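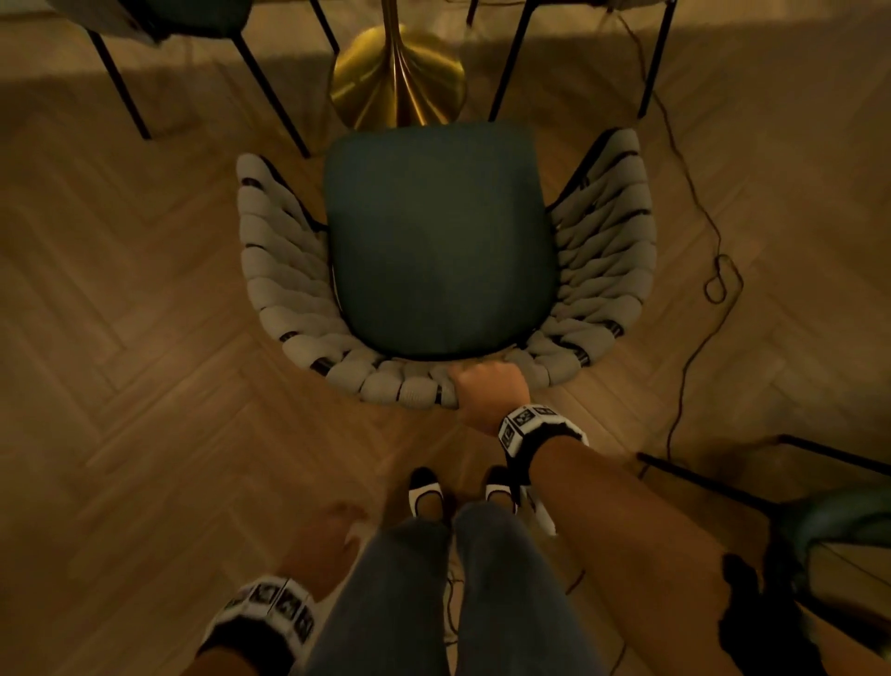 Notebook Projects Supplies Archive Contact

Shop > Notebooks > Finishing bench > Shellac

1/7/24

Okay, back at the shellac after the holidays, and the batch I mixed in August is toast. I brushed a bit on scrap before lunch and it was still gummy when I locked up (you could leave a thumbprint in it!). Out it goes. I should've put a date on the lid, I know, I know.

New batch: 30 grams of the Rallden blond flakes into 200 ml of alcohol, in the tall jar with the good lid. I ran the flakes through the old coffee grinder first and they're going down much faster than last time. Swirl it whenever you walk past, please. Don't put it on the radiator, Kendham did that once and we had a very exciting afternoon.

While that was dissolving I sanded the Oyewole box lid, the walnut one. Went up through the grits and finished with 2000 wet, and I think that was too far. It feels like glass, but the first wash coat just sat there and beaded near the hinge side. Scuffed it back with a gray pad and it took fine after that. So next lid I'm stopping way earlier and letting the finish do the shining.

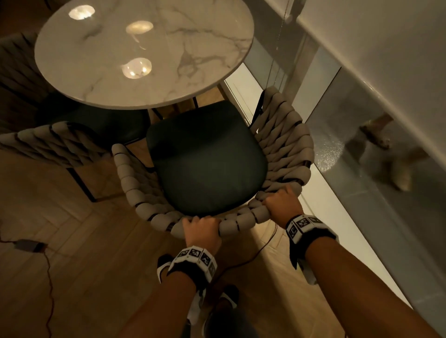 Dardo Garrido thinks the beading is wax and has nothing to do with the grit, and he wants me to wipe the whole lid down with naphtha before another drop of shellac goes on it. Fair enough, there was a tin of paste wax open on that bench before the break, and I did set the lid down right next to it. I'll do the inside face his way and leave the outside my way and we'll see who's buying the doughnuts.

Padding cloth: the old T-shirt sheds, the linen doesn't. Cut up more linen.

Also tried the Lelleneck brush on the box sides. Love it for the flats, hate it in the corners, it holds so much that you get a run before you can blink. I got 8 coats on the test strip with it and the last few went on really nicely once I quit fussing over every stroke.

Still to do: strain the new jar, toss the August one properly, and find the lid for the naphtha can.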